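The Grip That Wouldn't Let Go

2025-10-02

Hello again from the Wanholm end of the laundry project. Those of you who read these notes for the cheerful bits will find a few further down, I promise, but most of this month's space goes to the fault that had us all scratching our heads through the back half of September. Several of you at Clurham wrote in after the short notice went out, and I said I would set the whole thing down properly once we knew what we were talking about. I think we more or less do now.

For anyone who has joined recently, our little corner of the work is clothes and bedding, picked up in ordinary bedrooms by people holding the gripper in one hand and going through the motions of tidying: lifting, turning, folding, putting down. The recordings then go over to Dinley, where they are used to teach the arm on the bench to do the same. It is slow, homely work and I am very fond of it. We had 3235 clips in hand at the start of the month and had grown a bit comfortable, if I'm truthful, about how smoothly the collecting was going.

Then the complaints began. The first came from one of our home collectors, who wrote in her session notes that the fingers had "stayed shut a moment" after she let go of the trigger. She thought she might have had her own finger resting on it, and we thought so too, and I'm sorry to say we left it there. A week later somebody else had it happen with a bath towel, and after that with a heavy cardigan, and this time the gripper stayed closed long enough that the collector gave the cardigan a tug with her other hand. The fingers sprang open while her thumb was between the linkage arms, and when they came back together she was pinched. It was a small pinch with a small bruise to show for it, and she was very good-humored about it on the phone, but that was the end of our being relaxed. We stopped all collecting with the Matsuda hand units that same afternoon.

The two of us who look after the units spent the next days going back through the clips with the cardigan in mind. What we wanted was the opening signal from the trigger next to the measured gap between the fingers, because if the trigger said open and the fingers stayed shut, we would have it in black and white. We found 124 clips where the two disagreed. Almost every one involved thick or bulky cloth lifted quickly – trousers, towels, a quilted jacket, that sort of thing – with a folded edge gathered up between the pads. Thin things like pillowcases and T-shirts hardly appeared at all, which was our first real clue, and a good deal more use to us than my own theory about the batteries, of which we will say no more.

The cause, once we had a unit in pieces on the table, was a return spring and the pins it works against. On a fast lift the weight of the cloth pulls the fingertips slightly out of line with each other. With a new spring that makes no difference. With one that has been through months of bedrooms, and with lint packed in around the pins (you would not believe the lint), the linkage can bind at the very end of its travel and sit there until something jogs it. When it does come free it comes free all at once, and a collector who is still squeezing and releasing the trigger can close it again before her other hand is out of the way.

I should say that the pads themselves are fine. We had a few letters suggesting they had gone sticky, and we did check, and they grip and release cloth just as they ought to when the linkage is clean. Please don't wash them with anything stronger than warm water.

So the repair is a dull one, as the best repairs are. Every unit is getting a new spring and a proper clean, and we have printed a small guard that covers the gap where the thumb went in. After that each one does 350 open-and-close cycles on a doubled towel before it leaves the building, and if it hangs even once it goes back on the table. The first repaired units have gone through this and are already out again, on beds and blankets as before, with quick lifts of heavier cloth put deliberately near the top of the task list.

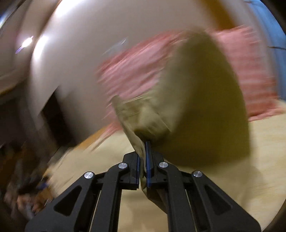 What we're asking of collectors

Please keep your free hand away from the linkage whenever the fingers are closed, guard or no guard. If something sticks, set the whole unit down on the bed with the cloth still in it, switch off at the grip, and wait for the light to go out before you work the cloth loose. Don't tug. I know it is the natural thing to do, and I did it myself twice during testing, while telling other people not to.

Brush the lint out at the end of every session. A soft paintbrush does nicely, and there is one in each new kit bag.

And do write it down, even when it seems like nothing, even when you think it was you. That first note in September was right, and we ought to have telephoned her the same day. From now on any mention of sticking, slipping or pinching gets a call back before the next session is booked.

If you still have an older unit at home without the guard, please post it to us in the padded box. Clurham collectors can drop theirs at the front desk instead.

Now for the cheerful bits. Dinley tell us the bench arm managed its first whole pile of towels last week, rather lopsided but all facing the same way, and the sock task opens later in October for anybody patient enough to want it.

Shared 2 times

More from the newsletter
Why we stopped folding fitted sheets
Dinley bench notes: towels, corners and tablecloths
Packing your kit bag for a home session
Sock task: sign-up opens in October

Contact the Wanholm laundry project | Copyright Wanholm 2025 | Back to top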